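Medieval Reading Circle, Ornham Branch
Minutes of the meeting of 5/31/22

In the chair: Catríona Dolan
Minutes: Covadonga Bustamante
Apologies: two, both by phone

1. Minutes of the last meeting
Approved with one correction. Under item 4 the phrase "the group admired the Hodov translation" was changed to "some of the group admired the Hodov translation." The chair asked that minutes not improve on what was said in the room.

2. Matters arising
The copy of the Tremitz edition promised in March still hasn't come. C. Bustamante has written to the publisher twice. Agreed to write once more and then buy a used one, up to $80.

3. Discussion: the Alliterative Morte Arthure, lines 1 to 1575
The chair opened by asking whether anyone had enjoyed the feast. Opinion was divided. One member found the list of dishes splendid when read aloud. Another said she had skipped it and missed nothing, and that a poet who wants us to fear an emperor's messengers shouldn't stop to feed them for a page and a half.

The introduction by Avotiņš claims that the poem is a sustained criticism of conquest and that the first audience would have heard it that way. The chair doubted this. She pointed out that the introduction gives no evidence about any audience, first or otherwise, and leans on the word "surely" in three places where a source would have been welcome. It was said in reply that Arthur's dream of the dragon and the bear can be read as a warning. The chair agreed that it can be, as most dreams can, but noted that the wise men in the poem read it as good news and that we should at least explain why we know better than they do.

The giant of Mont-Saint-Michel took up most of the hour. Points raised:
- Arthur goes up alone and jokes about visiting a saint. Some thought this brave, some thought it bad taste given what the old woman has just told him.
- The giant's cloak bordered with kings' beards is also in Geoffrey of Monmouth, though attached there to a different giant. The introduction doesn't make this clear.
- Nobody could say with confidence whether the fight is meant to be funny.
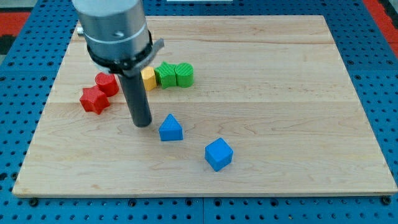

Black tool and wooden board, on a blue pegboard table.

C. Bustamante read a passage from the fight in the original and then in the Hodov version. The alliteration survives in Hodov, but at a price, as several verbs seem to be there for their first letter only. The member who likes Hodov said that this was true of the original too. The chair asked for an example and one was not found before the break. Carried over.

4. Proposal: public reading
A proposal was received to read the whole poem aloud in one day in the main hall. The chair asked how long that would take. The proposer thought an afternoon. It was observed that the poem has over 4,000 lines and that our last attempt at reading aloud covered 21 lines before the first argument over a word. Not adopted. The proposer may come back with a shorter selection and a timed trial.

5. Proposal: guest speaker
It was suggested that we invite someone to speak on whether Malory improved the Roman war when he cut it down. The chair had no objection to the subject but objected to the title offered, "The Birth of the Modern Hero," on the grounds that this hero seems to be born in every talk we attend. Agreed to invite, under a plainer title. C. Bustamante to write.

6. Reading for next time
Lines 1576 to 3647. Members are asked to mark any place where they think the poet turns against Arthur, and to bring the line number. General impressions of mood will be heard last. Those using the Tremitz edition should note that its line numbers may not match ours.

7. Other business
The library would like the chairs stacked against the back wall after meetings. The lending box is short one glossary, blue cover, pencil notes inside. Please check your shelves.

Next meeting in the same room, date to be confirmed by email once the library has settled its summer hours.

C.B.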